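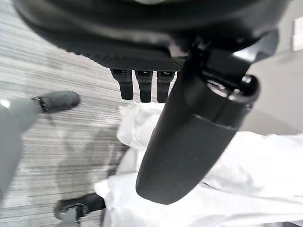 Laundry Day at Kallport

The engineer who looks after the household robot at Kallport would like visitors to stop asking whether it does windows. "There's one in every group," she says. "I used to laugh. Now I just point at the sofa."

The sofa is gray, and so is the carpet, and so is most of what gets thrown on the sofa during the company's open day in Fleris. On it, Kallport's two-armed robot spends its working hours getting hold of clothes. It is the sort of job most of us do while looking at something else.

I was one of 21 people let in for the late morning session, and I had been promised the engineer for 12 minutes between demonstrations. I got closer to 19, mostly due to a software restart.

Why cloth? I had been hoping for something with a little more glamour. "Everyone does," she says. "A mug is a mug. You learn where the handle is and it stays there. You touch a piece of cloth and it's a different shape, and whatever you knew about it a second ago is out of date. I find that interesting. My mother finds it a strange thing to have studied for."
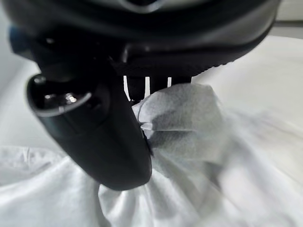 Photo courtesy of Kallport, Fleris open day

The fingers are black, blunt and rounded at the tips, and up close they have roughly the delicacy of a winter glove. She doesn't argue with this. "You try picking up one layer of fabric in mittens. Then try it without knowing how many layers there are. Then do it with 21 people breathing on you."

She is frank about the results. The team went through 2,000 practice grasps before letting the public in, and she calls the success rate "fine on a weekday." Asked what it is on a Saturday, she looks over at the machine for a while. "Politer questions, please," she says.

What counts as a good grasp is a matter of some debate in the building. Her own view is that the robot should take hold of a garment at two places far enough apart that lifting it tells you something. A colleague at Semeniuk, the firm that helps with the hand software, would settle for one good corner. They have been having this argument since December and she expects to win it.

The session I watched had a light gray garment heaped on the seat, one hand at either side of it, black fingers closing on the folds. The room went very quiet -- the kind of quiet you get at a putting green. A child near me asked when it was going to start. 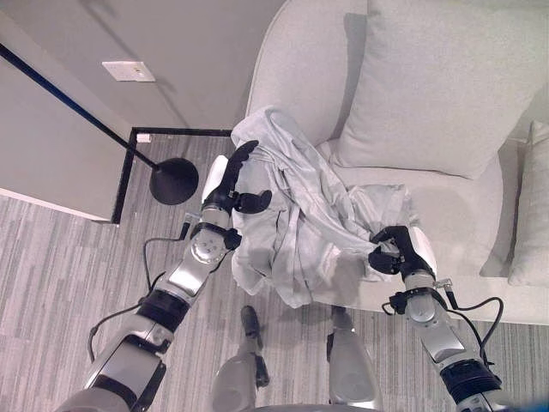 "It's slow so I can sleep at night"

The speed, she says, is a choice. "It can move faster. I've seen it move faster. I was standing further away at the time." Public sessions run at a reduced setting, and the sofa came out of the same budget, picked for being soft and fairly forgiving if an arm arrives sooner than planned.

I asked about the legs, which did nothing I could detect apart from stand on the carpet. "Standing is a lot of work," she says, a bit sharply. "Ask anyone in retail."

There is a camera down by the grippers, and its view is the one she prefers to watch. Most of what it gets is the underside of the hand, a big black finger and whatever happens to be behind it. Carpet, often. Visitors tend to drift off after a few seconds. She will happily look at it through lunch.

"From across the room it all looks like it's going well," she says. "From in there you see the finger is a hair too far left and it's about to take hold of nothing at all, with great confidence."

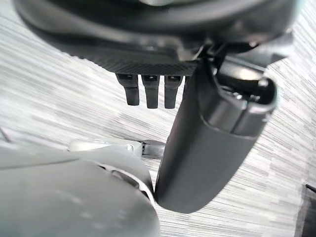

What comes next

The next project is called Prillon, and she is allowed to say that it involves a laundry basket and not allowed to say much else. Folding? "Eventually." Ironing? She gives me the look she presumably gives the windows people.

Does she have any plans to put one in her own home? She considers this more seriously than anything else I ask. "I'd need a bigger living room. And I'd have to tidy up before it came."

By then the next group was at the door with their visitor badges, and she went back to the sofa to mess up the clothes.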